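Does painting the wall behind a radiator with foil paint do anything?

Posted by rodwood_renter

The hardware store in Sutanville wants $32 for a can of "heat reflecting" paint. My gas bill in March was $183 and the landlord won't touch the windows. Has anyone measured a difference, or is it just the label talking?

Cristian Alvarado
I'd keep the $32. I tried it in two rooms and my next bill was $132, but the weather had warmed up too, so that proves nothing. Rope caulk is cheaper and you can feel the draft stop.
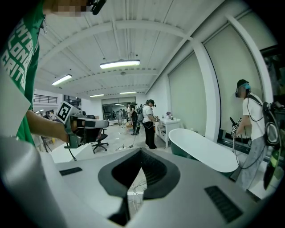 Green shirt, white lettering, thin white wires on the floor

Ogilvie_Jen
Mine worked great, house feels warmer!!

tenbyflats
"Feels" isn't a number. Check if that's an outside wall first. If it isn't, skip the can.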